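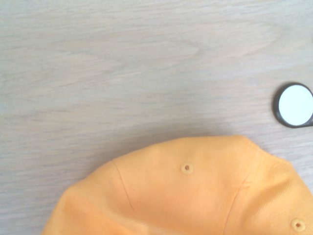
Über uns

Schön, dass Sie zu uns gefunden haben! Wir sind die Forschungsgruppe Greifen und Wahrnehmen am Institut Prukgate, ein kleines Team aus Informatik, Maschinenbau und (worüber wir uns besonders freuen) seit einiger Zeit auch Textiltechnik. Angefangen haben wir vor 6 Jahren in zwei Kellerräumen mit einem gebrauchten Roboterarm und sehr viel Geduld. Die Räume sind inzwischen heller geworden, die Geduld brauchen wir noch immer.

Woran wir arbeiten

Unser Thema sind weiche Dinge: Mützen, Tücher, Handschuhe, Beutel, alles, was beim Anfassen seine Form verliert und hinterher anders daliegt als vorher. Für einen Menschen ist das keine große Sache, für einen Greifer schon. Eine Kiste hat Kanten, an denen man sich festhalten kann, eine Mütze hat im Zweifel eine Delle, und die ist beim nächsten Mal woanders. Mit unserem Verfahren Grivomden schätzen wir deshalb keine vollständige Form mehr. Wir suchen in den Bildern der Handgelenkkamera nach wenigen verlässlichen Stellen, etwa Nähten, Knöpfen und Ösen, und leiten daraus ab, wo der Greifer ansetzen soll.

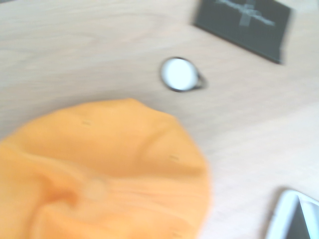 Grivomden lernt aus kurzen Aufnahmereihen an ganz gewöhnlichen Tischen, und wir geben uns viel Mühe, diese Tische nicht zu ordentlich zu halten. Wer nur mit sauber ausgelegten Einzelstücken trainiert, bekommt ein Modell, das beim ersten Schlüsselbund ins Grübeln gerät. Auch verwischte Bilder sortieren wir nicht aus, denn im Betrieb steht die Kamera ja selten still. Bei der orangefarbenen Kappe hilft uns zum Beispiel der stoffbezogene Knopf, an dem die Nähte zusammenlaufen: Er bleibt selbst bei Unschärfe und zwischen lauter Falten noch als hellerer Punkt erkennbar, und das Smartphone in der Ecke darf das Modell dabei gern links liegen lassen.

Was bisher herausgekommen ist

In unserer letzten größeren Versuchsreihe haben wir 135 Griffe an fünf Textilien ausgewertet. Am besten schnitt das Verfahren bei festen Geweben mit deutlichen Nähten ab. Bei dünnem Strick sind wir noch nicht zufrieden, dort rutschen uns die Merkmale buchstäblich mit der Masche weg, und wir probieren gerade aus, ob ein zweiter, langsamerer Blick vor dem Zugreifen etwas bringt.

Mit wem wir arbeiten

Die Greiferfinger entstehen gemeinsam mit der Werkstatt Miettinen, die uns auch die wunderlichsten Sonderwünsche in Silikon gießt. Erprobt wird das Ganze in der Sortierhalle von Hovdale, wo es lauter und staubiger zugeht als bei uns. Im Mai öffnen wir unser Labor wieder für Schulklassen und Neugierige, und wer eine alte Mütze übrig hat, darf sie sehr gern mitbringen!

Stand: 28. Januar 2021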